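The Fifth Rule of the Table 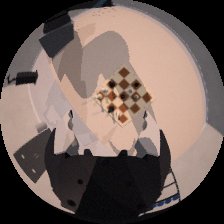 The Prellenberg Office of Domestic Machines did not, as a matter of policy, send its assessors to Funavmont before the simulated trials had been read in full. Coralie Ruddock had helped to write that policy. She had also, in the nine years since, come to regret the words "in full", which the makers of machines took to be an invitation.

The submission from McPhee ran to 2,831 trials. The Office required 2,000. The covering letter, dated September 18, 2019, explained that the applicant wished to be thorough, and asked for a decision in time for the opening of the day rooms at Dromimton, where the machine was to sit at a table and play draughts on a small board with whoever cared to sit opposite.

The Rules of the Table were at that time five in number. They had been drawn up for machines that would share a surface with a person, and they were printed on a card which hung in every reading room of the Office. The machine shall touch only its own pieces, save in a lawful capture. The machine shall not move while a hand is over the board. The machine shall place a piece wholly within its square. The machine shall return to rest after each move. The fifth rule stated that the machine shall leave the table fit for the other player, and it was commonly held to concern crumbs of rubber from the finger pads.

Miss Ruddock read the trials in order. It was permitted to read a sample, and most assessors did so. She took the view that a sample was a thing one was given, whereas a file was a thing one had. She began each morning at half past eight and stopped when the lamps in the corridor were put out, and she entered her findings in the narrow column provided, which had been designed for somebody with smaller handwriting.

The machine was well behaved. It touched what it ought to touch. It waited, in the trials that called for waiting, with its gripper held back from the nearest corner of the board. Its placing was within the limits, and in the few cases where a piece overlapped a line it returned to put the matter right. By the end of the second week she had recorded no breach of the first four rules, and a colleague on the floor below had begun to prepare the certificate.

She stopped at a trial of no particular importance. The board had been set at an angle on a round table, with black pieces and pale ones partway through a game. She had seen a great many boards by then and looked at this one for rather longer than the procedure allowed. The near side was brightly lit. The upper part lay in shade, and the brown squares there had gone so deep that she had to lean towards the screen to be certain which of them were empty.

She turned back to the trials of the previous day, and then to those of the day before. When she had finished she drew a line across her column and wrote beneath it, "Rule 5. Query. See separate sheet."

The separate sheet was received at McPhee with some surprise. Their reply was courteous. The machine, they wrote, did not depend on the light for its play. It knew the position of every piece at all times, and shade of the kind described had no effect on the choice of move or the accuracy of the grip. They enclosed figures in support of this. They observed that none of the rules made mention of lighting, and that the applicant had exceeded the required number of trials by a considerable margin.

Miss Ruddock accepted the figures and placed them on the file. Her answer occupied less than a page. She did not doubt that the machine could see the board. The rule asked for a table fit for the other player, and the other player at Dromimton would in many cases be over eighty. She wished to know where that person's lamp would be.

There followed a silence of the sort that the Office recorded as "correspondence pending".

It fell to the Deputy Registrar to raise the matter with her, and he did so in the reading room, standing beneath the card. He wished it understood that he was not asking for any alteration to her findings. He merely wondered whether the fifth rule could bear the weight that was being put upon it. Those who had drafted it had been thinking of cleanliness.

"I drafted it," said Miss Ruddock.

The Deputy Registrar had not been aware of this. He looked up at the card, which bore no names.

"My father played in the evenings," she said. "He would not have the big light on, on account of the cost. When he could no longer make out the far side he used to say that he was tired, and we put the board away. I was quite grown up before it occurred to me to move the lamp." She squared the papers in front of her. "I could not think how to write that as a rule. So I wrote the other thing, and hoped that it would do."

He asked what she would recommend.

She recommended that the application be neither granted nor refused. The applicant should carry out a further set of trials, in which the lamp was moved from place to place and the board was judged from the opposite chair, at the height of a seated person. Where the far squares could not be told apart from that chair, the machine should wait and say that the light was poor. It should not offer to finish the game by itself. This last sentence she underlined, and the typist, who was conscientious, underlined it also.

The further trials were submitted in January. There were exactly 2,000 of them, and the covering letter was shorter. Miss Ruddock read them in full.

The certificate was issued to McPhee under the usual seal, with a condition attached concerning the placing of lamps. The Rules of the Table were not amended, the Registrar being of the opinion that the existing wording had proved sufficient. A note was added to the guidance for assessors, at the foot of the section on the fifth rule, below the paragraph on crumbs.

She travelled to Dromimton on the opening day, as the procedure required – one visit, unannounced, of not less than an hour. The day room faced north. A woman in a green cardigan was already seated at the table and had taken the black pieces, and the machine was at rest on its own side.

"It says I want more light," the woman told her. "Are you the person who sees to that?"

Miss Ruddock put down her bag and went round behind the chair to find the switch.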